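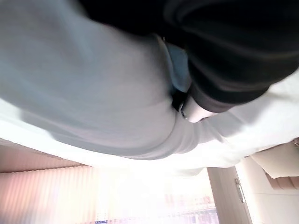
Pultport Shared Workshop -- Fiction Circle

The Pillow Log

Vsevolod Stasiv kept the log in pencil. He had built Druto over one winter, two arms on a frame of his own design, and in March he moved it next to a bed, where the task could be run at full size.

The task was a pillow and its cover. The specification ran to one line: grip the hem at two points, lift, hold, lower. Kaushik had written the line and then gone to work in Rurno, leaving behind a box of fasteners and a grip controller that accepted values from 0 to 900.

Stasiv started at 200. He wrote the number down, wrote the time beside it, and pressed the key. 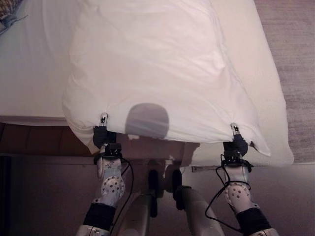 Druto at the hold position, both grippers on the lower edge.

The log for that evening has few adjectives. Left finger, contact. Right finger, contact. Cable clearance, acceptable. He noted that the head threw a shadow on the cloth and that the shadow might confuse the edge finder, and he drew the shadow in the margin as a small dome.

At the bottom of the page there was an entry he had not planned to make. It read: "My mother did this faster."

He considered erasing it. The log was meant to be readable by Kaushik, who would ask which mother, and under what conditions. Stasiv left it in and added the conditions. Cotton cover. Feather filling. One operator, age 61, talking the whole time.
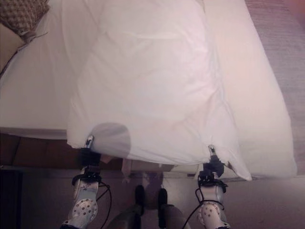
He changed the left wrist offset by 2 and ran it again. Then he changed it back. The controller kept a cycle counter, which had come with the hardware and could not be reset, and it showed 1850. Kaushik's cycles were in there too, from before, mixed in with his own. There was no way to separate them.

Around the middle of the night he stopped typing commands and read the old pages. Kaushik's handwriting leaned left. Beside an early test Kaushik had written "hem slips, try again," and under it, "try again," and under it the same two words in Stasiv's own hand.

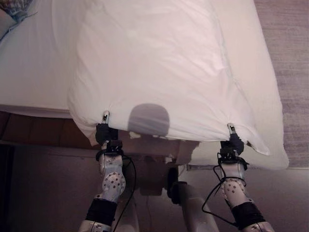 Both fingers at the near edge, cover on, pillow on the bed.

At 4:40 a.m. he sent Kaushik the grip value, the offset, and the time. The answer came while he was looking for his coat.

"What does the line about your mother mean?" Kaushik wrote. He had the scanned page open.

Stasiv typed that it was a benchmark -- then he sat down on the box of fasteners and began to type the rest.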